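Kianoush Mazandarani
Monday, January 25, 2021

1/ I have now read all 266 pages of the Plekatura clothes method and I have questions. Mostly about the hangers.

2/ If you've missed it: Plekatura is the one where every piece of clothing you own comes out, gets laid on something soft, gets matched to a hanger by color, and goes back in "in order of weight." The post announcing it had 3823 likes last time I looked. I'd love to know how many of those people own a winter coat.

3/ My first problem is "something soft." The book is very keen on the sofa. Chapter two is basically a love letter to the sofa. Clothes are supposed to feel "received." Mine get received and then they slide off the arm onto the floor.

4/ Leather is the worst for this. Anything with a slippery lining goes straight down. Anything fuzzy stays put for a minute and picks up whatever was on the seat.

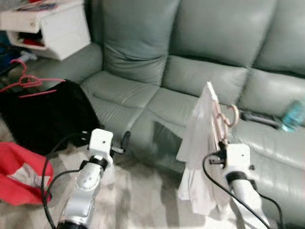
5/ Second problem. The method says hangers and clothes should travel together at all times. Fine in theory. In a real room the hangers end up on top of the pile, then under the pile, then hooked through a sleeve you don't find until you pull on it.

6/ And a hanger hook will catch on anything. Another hanger, a belt loop, a thin plastic bag. Especially a thin plastic bag. The book has nothing on bags except that they are "transitional." Transitional to what? I've had some of mine since we moved in.

7/ Someone will tell me to buy the velvet ones. I've tried the velvet ones. They grip so hard that you can't slide a shirt on without undoing two buttons, and they shed on anything white.

8/ Plain thin plastic or wire, any color, is fine for most shirts. I'll stand by that. The color matching is decoration. A red hanger doesn't know it's holding a red dress.

9/ To be fair (I'm trying), Tatu Mbwambo has been doing this for a while and talked me into one change I'd keep. Move the whole thing to a table. A padded one if you've got it, or a folded blanket on top of a regular one.

10/ I went in expecting to hate it. My view was that a table is just a higher floor. But you can see what you've got, you don't bend over, and a black top stays where you put it while you go looking for the neck hole.

11/ It doesn't fix everything. Big white things are still too big for any table I've met. You get the shoulders sorted and the bottom half goes over the front edge and tries to take the rest with it. Tatu says to work from the collar down. I say a sheet-sized piece of cloth will do what it wants.

12/ It also doesn't make the rest of the room any tidier, whatever page 1 promises. The bin is still the bin. There's still a box sitting on the white stand and a pink handbag on the floor. The book calls this "background calm." I call it the same stuff as before with a table in front of it.

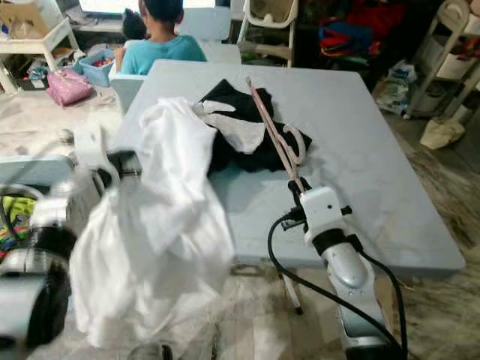

13/ Which brings me to the order of work, where I think Plekatura is plain wrong. The book says: hanger first, then garment. You hold the hanger up, you "invite" the garment onto it. With one hand. Try it with a sweater.

14/ What works for me: garment flat, face up, collar toward you. Hanger goes in through the neck or from the bottom hem, one side, then the other. Pick the whole thing up by the hook. No inviting.

15/ For anything with a contrasting collar or panel, straighten that part first while it's flat. Once it's on the rail you'll never bother, and then it dries or sits with a crease in it until June.

16/ Now the numbers, because they're on the back cover and they annoy me. The book says the average home has 1380 "clothing decisions" a year. It doesn't say who worked that out. It doesn't say what a decision is. Is putting on socks one decision or two?

17/ I wrote to ask. I got an auto reply with a discount code for the Sotura drawer inserts. I did not use it. I have seen the inserts. They're cardboard.

18/ A few people have asked how it compares to Grumness, the other one everybody was doing over the holidays. Grumness is shorter and ruder, and it tells you to hang less and fold more. I think that's closer to the truth. It's also wrong about knitwear, but that's a different thread and I'm tired.

19/ Somebody in the replies says I'm missing the point and it's about "slowing down." Maybe! But I can slow down with a cup of tea. I don't need to hold a T-shirt up to the light and ask what weight it thinks it is.

20/ Another reply: "but did your closet look better afterward?" It looked about the way it does any time you take everything out and put half of it back. You could do that with no book at all. My mother did it twice a year and the only thing she said to a garment was "still fits."

21/ What I'm keeping: the table. Spare hangers in one place before you start, all facing the same way. Collars first.

22/ What I'm dropping: the sofa step, the color matching, the weight order, and the word "received."

23/ One open question, and I mean it, I'd like an answer. Red clothes with a white lining. Does the lining always creep out at the hem once it's on a hanger, or is that just cheap lining? Rezaei the tailor told me it's how it was cut. Tatu says it's the hanger being too wide. They can't both be right, although I suppose they could both be guessing.

24/ Edit for the person with the very long message: yes, I read the appendix. Yes, including the part on scarves. I don't think a scarf needs a hanger. I think it needs a hook on the back of a door.

25/ Muting this until tomorrow. Velvet hanger people, please be normal.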